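### 4.2 Patch size and player return

We examined 12 updates of the online shooter *Lerkska*, and the play logs of 1,202 accounts. Updates with a new map brought more players back than updates with only costumes, but the effect was gone after 11 days – also for veteran players. 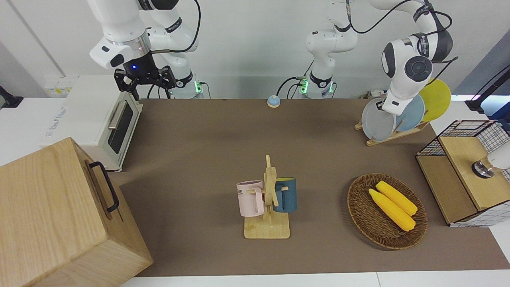

**Figure 7.** Table with two arms, toaster oven and dish rack.

Limited modes behaved differently from maps. When Saria mode became permanent, its daily use fell, as Mulligan predicted. Players divide their time between places, much as the two arms in Figure 7 are divided, one above the toaster oven and one at the dish rack.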